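Nera Bags: Your Questions, Answered

How do I stop the straps from tangling when I put my bag away?

Oh, we get this one more than any other, and we sympathize! Close the zipper first, lay the bag on a table and spread every strap out until you can follow it from one end to the other. Then fold (don't twist) each one back on itself and tuck it under the grab handle.

The orange nylon bag can be carried with a second strap in salmon pink, and plenty of you like to mix the two colors. Just keep the webbing clear of the zipper pull before you start folding.

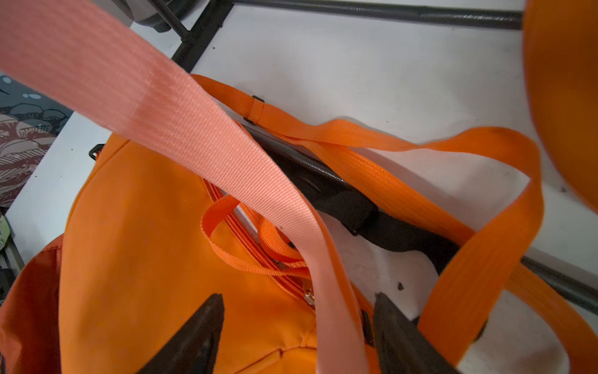 Can I wash the webbing?

Yes, by hand, in cool water with a little dish soap. Let it hang for 6 hours or so, well away from the radiator, and please don't iron it, however tempting those creases are.

My zipper feels stiff. Is it broken?

Probably just dusty, poor thing. Run a dry toothbrush along the teeth and try again.

Comments

Érica Arruda: The toothbrush worked! I had been tugging at mine since October.

Gráinne Keane: Do you sell the pink strap on its own? My sister has claimed mine.

Contact us | © Nera | Back to top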